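Packing a Soft Bag So the Contents Stay Put

These steps apply to any open-top bag without internal dividers. The bag used for testing was a Jitonora, packed weight 630 grams, but the method does not depend on the brand.

Before you start

Empty the bag completely and turn it upside down over a sink or bin. Set the items out in one row, heaviest at the left. Anything with a cap should be closed and checked.

Step 1. Set the base

Stand the bag upright and push the bottom corners out from the inside. Place the heaviest item flat against the back panel. Two heavy items go side by side, never stacked.

Step 2. Fill the sides

Roll soft items and slide them down along the walls. They should hold the base items in position without bulging the fabric. Leave the middle column open for now.

Step 3. Load the center

Lower the remaining items in from directly above and let go only when they touch the layer below. Keep the mouth of the bag wide open while doing this — a folded rim catches on small items and drags them sideways. Work from large to small.

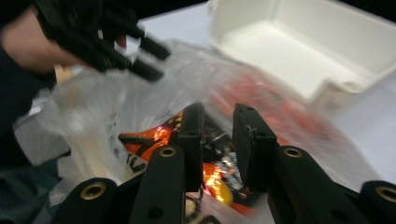
Step 4. Check and close

Lift the bag by its handles to a height of 34 cm and set it down again. If something shifts, add one rolled item on that side and repeat. Close the bag from the ends toward the middle.

Unpacking

Reverse the order: center first, then sides, then base. Colin Dobson suggests keeping a written list in the outer pocket, updated each February.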